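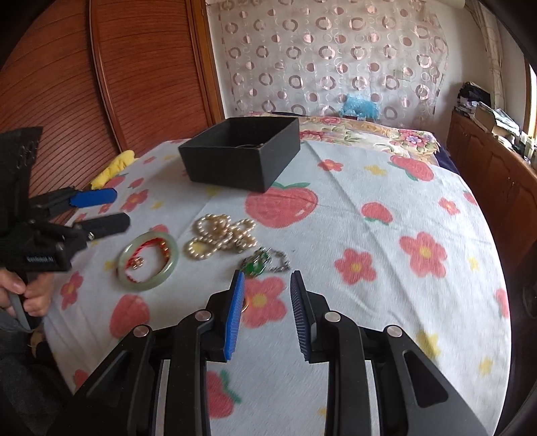
Gamlow season 3 trailer – who's getting demoted??

Forums > Reality TV > Competition & Docusoap > Gamlow
4 min read

velvetropes_
OK the new Gamlow trailer is up and I've watched it so many times that my dog leaves the room when the music starts. Two and a half minutes of pure chaos! We get the ferry fight, we get Aslı Polat walking out of her own birthday dinner (in THOSE boots), and then right at the end the cast card comes up and Raymonde Arsenault is listed under "with" instead of in the main lineup. Did everyone catch that? She's been there since the first episode. I'm thrilled about the season and a little heartbroken at the same time.

mossy_kettle
I caught it and I paused it and I yelled. Raymonde IS the show. The vineyard trip, the voicemail, the whole Flenov lease mess, all her.

dunbar10
Unpopular opinion, but I think it's time. Season 2 leaned on her way too hard and she was checked out by the end. She sat through that entire reunion looking at her nails. Give the center spot to Aslı, she's hilarious and she picks up the phone when people call her.
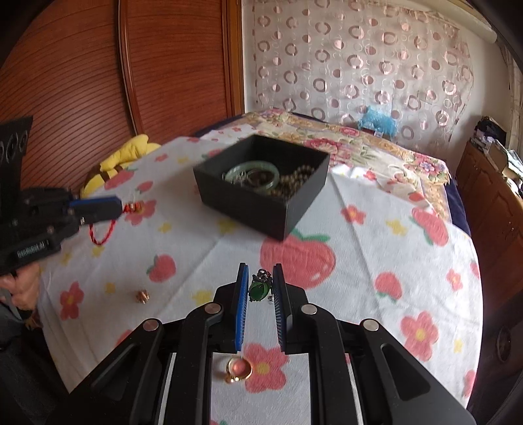
velvetropes_
Aslı as the lead would be so much fun, I'm not against it at all! Her confessionals are the best thing on Mukero right now, and she's the only one who talks about money like a normal person. I'd watch a whole episode of her going through her jewelry and telling us who gave her what. I'm a total sucker for that stuff, a jade bangle in an open black box or a ring with a round pink stone, and she'd have a grudge attached to every single piece. Also she finally gets scenes with her sister this year, which I've wanted forever.

mossy_kettle
The sister is in the trailer for one second, holding a cake. I wouldn't get too excited.

velvetropes_
Too late, I'm excited

pinwheel_jo
Can someone explain the "with" thing? Does it mean she's only in some episodes? I started watching in February so I don't know how they handle this.

dunbar10
Pretty much. Balaskas had the same setup when they moved two people down. They still came to the parties, they just didn't get home scenes or a tagline. One of them was on screen more than ever, so I wouldn't cry yet.
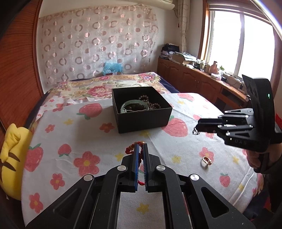

tallboy_reruns says the Balaskas comparison doesn't hold up, and I'm with him. Those two asked to film less – they said so on air. Raymonde posted a crying selfie the night the trailer went up and then deleted it. That's a pretty different mood!
– mossy_kettle

dunbar10
She cries about parking. I love her but come on.

tallboy_reruns
Fair on the parking. My point is that she told everyone at the reunion she'd never come back part time, and now she's back part time. Somebody changed her mind and I want that conversation on camera. If they skip it and open with a group trip again I'll be so mad.

pinwheel_jo
Thank you both, this helps! Going back to rewatch the reunion tonight with snacks. Is the poll up yet?

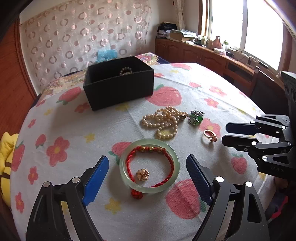
Thread photo 4

velvetropes_
Poll's closed, results are in the first post now. 2426 votes total, with 978 for "keep Raymonde full time," so she's got a lot of love around here even if it didn't hit half. The rest is split between Aslı in the lead and bringing in someone new. Dunbar, I assume you voted ten times.

dunbar10
Once! With great enthusiasm!

mossy_kettle
Whatever happens I'm doing the live thread for the premiere again. Same rules as last season, no spoilers from the early screener people, and please put the episode number in your post so west coast folks can skip it.

tallboy_reruns
Count me in. I'm bringing up the ferry fight every five minutes until they show the whole thing.

Contact the mods | Forum rules | Back to top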